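List: lelletside-demos
Subject: Re: [lelletside-demos] Episode length and start pose for the tabletop set
From: Tharun Sundaram

Kavitha Palaniappan wrote:
> I have gone through the first batch for the tabletop set. Of 207
> episodes, 176 pass the replay check. Most of the failures are in the
> first second: the grippers are already moving when recording starts,
> so there is no clean start pose to line the two hands up against.
> A smaller group run on long after the object has been let go.
> Can we agree a rule for both before anyone records more? I would
> also like to know whether the room layout is meant to stay fixed,
> as the Bolar notes say one thing and the task sheet says another.

Taking the three points in order.

1. Start pose. Agreed, we need one. My proposal is that both grippers are held still, fingers open, markers facing up towards the head camera, for two seconds after the tone. The person then starts the task without any signal. The trimming script can find the end of the still part from the gripper motion alone, so there is no need to mark it by hand. If one marker is hidden at the tone, stop and start again. Do not try to tilt the hand into view while recording, as that gives us a start pose with a twist in it, and the policy will learn the twist.

2. End of episode. Let go, draw both hands back to about the start height, hold for one second, stop. Anything after that gets cut. The long tails come from people looking for the next object before they have pressed stop. They do more harm than the bad starts, because the model sees a closed task followed by aimless motion and has no way of telling the two apart.

3. Layout. The task sheet is right and the Bolar notes are out of date. Furniture may be moved between blocks but never within one. Small objects should be placed afresh for every episode. We had far too many from the first batch where the cup was put back in the same spot out of habit, and the replay scores on those look better than they should.

Current setup, gripper view first and then head view:

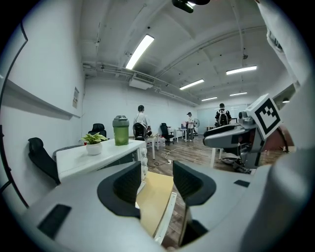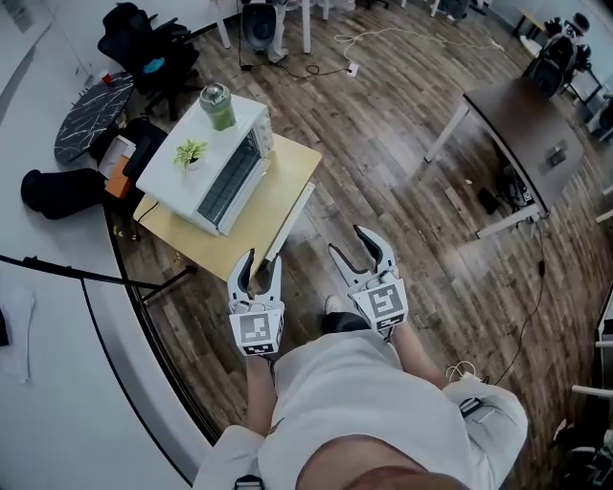
Kavitha replied off-list and is happy for me to repeat it: the two-second hold is fine by her, but she wants the still part kept in the stored file and removed only when the training set is built. Her reason is that the hold is the only stretch where the time offset between the head and gripper streams can be checked against a known pose. She also asks that episodes stopped for a hidden marker are kept and labelled "aborted" instead of being deleted, so that the abort rate can be worked out per operator. I have no objection to either. The storage cost is small.

That changes the file layout slightly. Proposed:

raw/ everything as recorded, including aborted
aligned/ both gripper streams shifted to head camera time
train/ trimmed at both ends, aborted left out

Nothing in raw/ is ever edited. If a label is wrong, correct it in the index and leave the recording alone. The MacAulay loader reads the index first in any case and will ignore whatever is written in the file header.

Two smaller matters that came up while I was looking at the failures.

Gripper width. Of the 31 failed episodes, five have a width reading that never reaches zero, even with the fingers pressed shut. That is a calibration fault and not an operator fault. Close and open each gripper fully once before every block and look at the trace. It takes less time than fixing it later, and the five can be rescued by rescaling.

Speed. New operators move too slowly on the approach and then rush the grasp. We want an even pace, at whatever speed feels natural for the hand. Slow demonstrations give a slow policy, and we already have one of those from the Kumari runs.

For the next block I suggest 15 episodes per operator under the new rule, checked by replay before anyone goes further. If the pass rate has not risen by then, the start pose is not the real cause and we should look at the marker tracking instead. I will put the revised task sheet in the shared folder as version 26. Please read it through and send corrections to the list, not to me directly.

One question left open: should the two hands be allowed to start at different heights? The sheet says nothing. I would allow it, provided both are still, but the alignment code may assume otherwise and I have not read that part closely.

Tharun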